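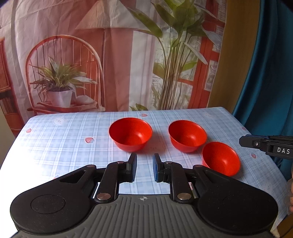 Rui Loureiro wrote to me that a pivot pin should never see oil, only dry grease and very little of it, and that my gripper was getting stiff for this reason and no other. I did not believe him at first. I had put one drop of light oil on every joint since July and I was quite proud of this habit.

So yesterday evening I took the linkage apart. Four silver pins, two on each side, and they come out easily if you support the arm from behind. The oil had mixed with dust and with small fibers from the tablecloth, and it made a gray paste. On the left side the paste was thicker. I cleaned everything with alcohol and a cotton stick, waited until it dried, and put back a thin film of the Grostola grease that Rui recommended. It is sold in a tube of 40 grams, and I think this tube will last longer than the gripper.

The fingers I did not remove. They were straight the last time I checked, and every time I take them off I need an hour to put them parallel again. I only wiped the blue pad on the right finger. This pad must not get any grease on it – after that a plastic bowl slides out like soap. If it happens to you, change the pad. I tried to wash one with dish liquid and it was never good again.

After the cleaning I do always the same routine, and I write it here because two readers asked for it in the comments.

First I open and close the fingers 100 times with nothing between them. I listen more than I look. A dry click near the end of the travel means one pin is not seated to the bottom.

Then I open the fingers fully and measure the gap at the tips and at the root. If the two numbers are different, I loosen the arm on the wider side, push it in by hand and tighten again. My log says 282 for the opening value after this cleaning and it was 13 less before, so the paste was really stopping the arms from going all the way.

The last step is the red bowls. I use bowls because the rim is thin and the wall is sloped, and a small error in the fingers shows immediately. I take one by the rim, lift it, put it down, and go to the next one. Patrício prefers to test with a block of foam, but foam forgives too much in my opinion.

One question is still open for me. The crosshair mark on the body is my reference when I align, and I am not sure how well it is centered between the arms. Desia had a drawing with the dimensions on their page, but the link is dead now. If somebody saved it, please write to me.

Next time I will write about the screws, and why I stopped using the blue thread glue from Pradanance on the small ones.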